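Bed sheet

A bed sheet is a flat piece of cloth, wider and longer than the mattress it is made for, that goes either over the mattress or over the sleeper. It is one of the oldest household textiles still in daily use, and one of the most quietly varied! Fiber, weave, hem, size and even the way the sheet is tucked in differ from region to region, and people tend to be very loyal to the kind they grew up with.

Types

The two main types are the flat sheet and the fitted sheet. A flat sheet is a plain rectangle, hemmed on the raw edges, and can serve as a bottom sheet, a top sheet or a light summer cover. A fitted sheet has shaped corners and elastic, either at the corners only or all the way round, and is used only on the mattress. In much of Europe the top sheet has largely given way to the washable duvet cover, while in North America many households still sleep between two sheets, with a blanket or bedspread over them.

A third type, the sleeping bag liner, is a sheet folded lengthwise and sewn across the bottom and partway up the side. Hikers and hostel guests love them – silk ones pack down to the size of a fist.

Fibers

Linen was the sheet fiber of choice in Europe for centuries. It is made from flax, which grows well in cool, damp climates, and it gets softer with every wash. Cotton took over as spinning and weaving moved into factories, and it remains the most common sheet fiber in the world. Other fibers include silk, wool, polyester, and viscose made from bamboo or wood pulp. Blends of cotton and polyester dry quickly and crease less than pure cotton, which made them popular with hotels and hospitals.

Weaves

Percale is a plain weave, one thread over and one under, with a crisp, matte feel. Sateen floats each thread over several others, giving a smooth surface with a slight sheen and a heavier drape. Flannel is woven plain or twill and then brushed to raise a nap, and it is a delight in a cold bedroom. Jersey is knitted and stretches like a T-shirt.

Thread count is the number of threads in a square inch of cloth, lengthwise and crosswise added together. A good single-ply percale can be made at around 300. Very high counts usually come from counting each strand of a multi-ply yarn separately, so a sheet sold with a high number may feel no finer than one with a modest number and better cotton. Fiber length matters a great deal: long fibers spin into smooth, strong yarn that sheds less lint.

Hems and edges

The hem is where sheet makers have always shown off. The top hem of a flat sheet is often deeper than the others, so that it can be folded back over the blanket. It may be plain, piped, scalloped or hemstitched. In hemstitching, a few threads are drawn out of the cloth and the remaining ones are bundled with small stitches, leaving a ladder of tiny holes. Hand-hemstitched linen was a standard part of the trousseau in many countries, often with a monogram at the center.

The textile historian Ute Dreßler has written with real affection about these pieces. Her study "The Folded Edge" traces how hem patterns passed between neighboring villages through marriage, and it includes a long chapter on mending. Worn sheets were commonly turned "sides to middle": the sheet was cut down its length, the strong outer edges were sewn together to form a new center, and the thin parts became the new sides. A sheet treated this way could last many more years.

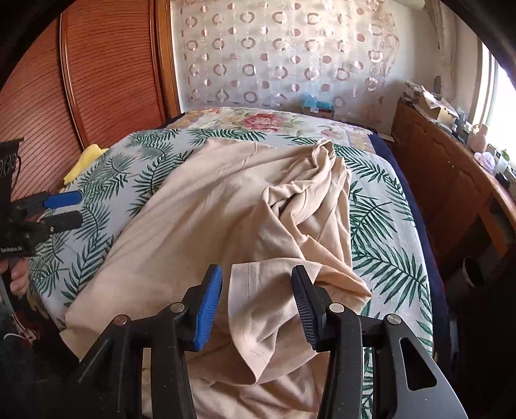 Making the bed

The best-known way of securing a flat sheet is the hospital corner. The sheet is tucked under the foot of the mattress, one side is lifted to form a triangle, the hanging part is tucked in, and the triangle is brought down and tucked in turn. Done well, it holds all night. Genivaldo Siqueira, a former hotel housekeeper, helped popularize a looser version in his manual "A Well-Made Bed", in which the final tuck is left out so that sleepers can move their feet – a small change with a great many fans.

Care

Cotton and linen sheets can be washed warm and dried on a line or in a machine. Silk and wool need cool water and a mild detergent. Fabric softener leaves a coating on the fibers that makes them less absorbent, and it is best avoided on flannel. Line drying in sunlight freshens and gently whitens pale sheets. Linen is easiest to iron while still slightly damp.

See also: Bedspread; Duvet cover; Flax; Hemstitch; Pillowcase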